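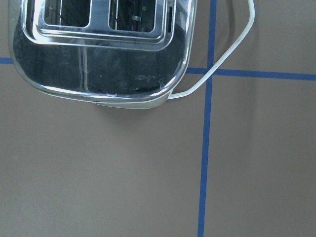

Does a two-slot toaster brown both slices the same?
Only roughly, in our kitchen. The difference between the two slots was smaller than the difference between one round of toast and the next, and the number on the dial told us very little about either.

Toast and the browning dial: project report
Emiko Tsuchiya, Eetu Keskinen and Jolien Declercq
Supervisor: Shirin Yazdani
Handed in November 10, 2021

Why we did it

The course asked us to pick a claim made about a household appliance and test it. We picked the one everybody repeats about toasters: set the dial to a number, get the same toast every time. Two of us believed it at the start. Jolien didn't, and she wrote most of the first plan, so readers should bear in mind that the project began with a grudge against a toaster in her student house.

We also wanted to look at a piece of advice found on a lot of cooking pages, that the first round is always pale and should be thrown away or given to someone you don't like. None of the pages we read said how they knew.

What we used

One chrome two-slot toaster, second-hand, with a pale plastic base. Sliced white bread from the same bakery throughout, a kitchen timer, and a paper shade card with steps from raw bread to black. We printed the card ourselves on the department printer. That is a weakness. A second copy printed a week later came out slightly yellower, and we went back to the first one, which by then had butter on it.

We toasted 50 slices in all, two at a time, at the middle setting. The rounds were split into cold starts, where the toaster had been left to stand for at least 18 minutes, and warm starts, where the next pair went in straight after the last. Each slice was marked on the crust with a pencil so that we knew which slot it came from. Amber Martens, who is not in our group, matched every slice to the card without being told the slot or the round. Eetu matched them as well, knowing both, and we kept the two sets of scores apart.

What we found

Slices from warm starts were darker than slices from cold starts. This was the clearest result and nobody in the group argues with it. On the card it came to a step or a bit more. The browning dial had not been touched.

Between the slots the picture was muddier. Eetu's scores had the right slot browner in most rounds. Amber's scores had it browner in slightly more than half, and in several rounds she gave both slices the same shade. Eetu had said before we began that he expected the right slot to win. We have used Amber's scores for everything that follows and would ask anyone repeating this to do the same with their own Eetu.

The two faces of a single slice often differed more than the two slices did. We had not planned for this and only scored it in the later rounds, so all we can say is that it deserves a project of its own.

What we don't believe

We don't believe the numbers on the dial stand for minutes. Timed with the kitchen timer, the middle setting gave shorter rounds when the toaster was already warm, and still darker toast. Whatever the dial controls, it isn't simply a clock.

We don't believe the advice about throwing the first round away either. It was paler, yes. It was also perfectly good toast, and several of us would have picked it over the later ones.

The group disagreed about whether polishing the outside makes any difference to the heat. Jolien's housemates swear by it. We had no way of testing this properly with one toaster and we have left it out of the results, though an early draft had a whole paragraph on it.

Problems

One toaster is not toasters. A newer one, or the same one without its years of crumbs, might behave quite differently. The bread changed too: a loaf opened in the morning was drier by late afternoon, and most of our warm starts fell late in the day. Shirin pointed this out when we showed her the first table. We repeated two rounds with a fresh loaf and got the same pattern, but two rounds is thin.

If we did it again we would weigh each slice before and after, swap the order of warm and cold starts, and buy a proper shade card. We would also open a window first.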